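Unit 8: Light, Surface and Glare in Indoor Rooms

Handout for the Gosthorpe evening course. Read before the lab session in November. Bring the Zalledham workbook.

Terms

Illuminance is the light arriving at a surface, measured in lux. Luminance is the light leaving a surface toward the eye. A meter held flat on a desk gives the first. What a person complains about is nearly always the second.

Reflectance is the share of arriving light that a surface sends back. Fresh white paint sends back most of it, a dark carpet very little. A rough surface spreads the light in all directions (diffuse). A polished one sends much of it off at the matching angle (specular). Most surfaces in a room do some of each, so one table can look flat from one chair and shiny from the next.

Working a reading by hand

For a matte surface, multiply the illuminance by the reflectance and divide by pi. Take the Mulder classroom from last week's sheet: 502 lux at the desk, reflectance 0.8. That comes to around 128 candelas per square meter. The same desk with a dark cover at 0.1 gives 16. The lamps have not changed and the meter on the desk still reads 502.

The formula does not hold for gloss. If you can see the shape of a lamp or a window in the surface, do not use it. Write "specular" in the column and move on.

Two kinds of glare

Disability glare makes it harder to see. Discomfort glare is annoying but you can still read. The two often come together - a low sun through a side window does both - but they are rated separately and you should keep them apart in your notes.

Veiling reflection is a third thing people mix in. It is a bright patch lying over the print or screen you are trying to read. Tilting the page usually moves it. Adding more light usually does not help, and students lose marks on this every term.

White surfaces and color

A white surface takes on the color of whatever lights it. Under a cool source it drifts toward blue or lavender, and the eye corrects for this without being asked. A photograph may not. When you compare pictures of white furniture, look at the shadow as well as the lit part, and do not judge paint color from either.

Lab task

Use the Wokier room. Take readings at 2 points on the table, one near the window and one at the far side, first with the blinds up and then with them down. If any reading is above 900 lux, note the time of day beside it. Hold the meter level and stand back so that you do not shade it. Work out the luminance for each point and say where the formula fails.
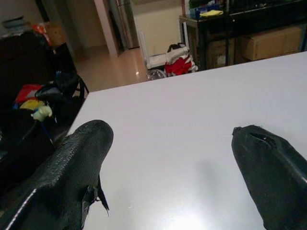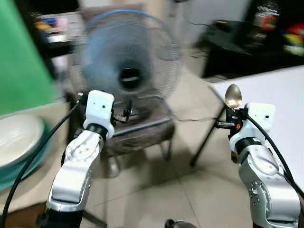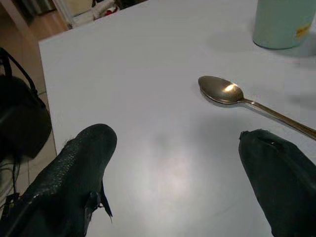
Fig. 8. White tabletop (first and last) and tiled floor with a standing fan on a chair (middle).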